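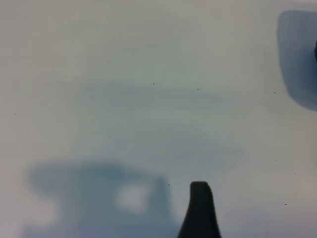 Cómo preparar un maratón de una serie antes de la temporada nueva

Cuando una serie vuelve después de mucho tiempo, yo siempre olvidé la mitad de los personajes. El método de abajo lo uso desde hace varios años y lo probé la última vez con "Likwood", que regresa en marzo. Sirve para cualquier serie con capítulos largos.

Paso 1. Sumar los minutos

Busque la duración de cada episodio en la ficha de la plataforma y haga la suma. La primera temporada de Likwood tiene 488 minutos y la segunda 464. Reste los resúmenes del principio y los créditos, que se pueden saltar. En mi caso quedaron alrededor de 400 minutos que valía la pena ver otra vez.

Paso 2. Elegir los episodios

No es necesario verlo todo. Yo marco con una cruz tres tipos de episodio: el primero, el último y los que presentan a una persona que sigue viva en la historia. El episodio doble del hotel Calow dura 106 minutos y lo dejé completo, porque de allí sale el conflicto con la familia Masilela.

Si tiene dudas con un episodio, lea solamente el resumen oficial. Las páginas de aficionados son mejores, pero muchas ponen en el título lo que va a pasar.

Paso 3. Repartir en días

Ponga como máximo tres episodios por noche. El sábado se puede llegar a cinco, con una pausa para cenar. Deje libre la noche anterior al estreno.

Paso 4. Preparar la aplicación

Descargue los episodios si su conexión es lenta por la tarde. En Ponness, la aplicación que uso yo, hay que entrar en Ajustes, después en Reproducción, y quitar la opción "Siguiente episodio automático". Con ella activada se salta la escena después de los créditos, y en Likwood hay dos que son importantes.

Revise también el idioma de los subtítulos. A mí se me cambian cada vez que actualizo.

Paso 5. Tomar notas cortas

Una línea por episodio es suficiente: quién miente, quién se va, qué objeto queda sin explicar. Guarde la hoja cerca del televisor para el día del estreno.

Si ve la serie con otra persona, acuerden antes la hora de empezar y quién lleva la hoja.

Veronica Zamfir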